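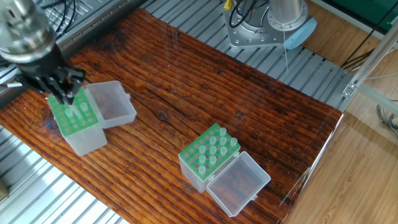 Setting up a tube transfer on the Kindora hand

I've had the Kindora kit on loan since May, and the job everybody asks me about is moving little plastic tubes from one rack to another. So let's do that one! You'll need the hand mounted and calibrated (the Rindby quick start covers it), two matching tube boxes with green racks, and a free afternoon your first time through.

First, flip both lids all the way open and let them lie flat. A lid standing half up is right where the knuckles want to go – ask me how I know. I work on a wooden board laid over the slotted platform. It's a nice height for the wrist, and I can slide the whole thing out when I'm done.

Next, open the Godura app and teach the corners of each rack. Your boxes don't have to be square to each other. One of mine sits at an angle and the software copes fine, as long as you teach that box separately.

Now the grip. The default force is 1000 and it's way too much for thin tubes. Drop it to 500, then set the approach speed to 30. Have the fingers curl before they go down, or they'll bump the neighbors.

Run one tube. Watch it. Then run a full row.

My gripes? The manual is skimpy, and error 808 only means "check finger", with no hint which finger. Edvin Lie at Björklund support got me sorted by email the same evening, though, so I can't complain too loudly. If you get an 808, power the hand down, reseat the finger cables and teach the corners again before you restart the job.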